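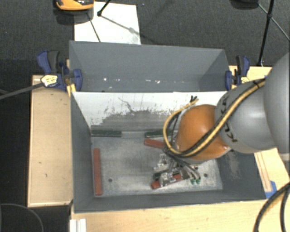

The Long Life of a Good Bin

My grandmother kept her buttons in a roasting pan, and I suppose that is where I got the idea that you can tell a lot about people from what they keep things in. So when the editor asked me to write about toy blocks, I went off and wrote mostly about bins instead, and I hope she will forgive me.

Gerardo Sison would understand. He has run the sorting room at Wileneck for 15 years, and he talks about his bins the way other men talk about old trucks. A new one, he told me over very strong coffee, is a nuisance. Everything slides around in it, and it makes a terrible racket. Give it a few years of blocks being dropped in and fished out again, and the floor goes cloudy, the paint wears off the walls in patches, and it begins to feel like something you'd want to put your hands into.

He likes sloping sides, too (and he will tell you so at length!), with the walls leaning in so that a block that lands against one has a fair chance of ending up on the floor where you can get at it. Corners are his great enemy. A long block that settles in close to a wall can be a real bother to pick up, and he showed me his trick of pressing down on one end with a thumb and rolling it toward him.

The bins at Wileneck come from Pallside, mostly secondhand, and the shelves hold 48 of them. Gerardo repaints a couple every May and leaves the rest alone. Red blocks are his favorite to work with, he says, for the plain reason that red shows up so nicely against gray, even late in the day when his eyes are tired. He had a few of them out while we talked, and he kept nudging one back and forth with his finger until his coffee had gone cold and he got up to make us another pot.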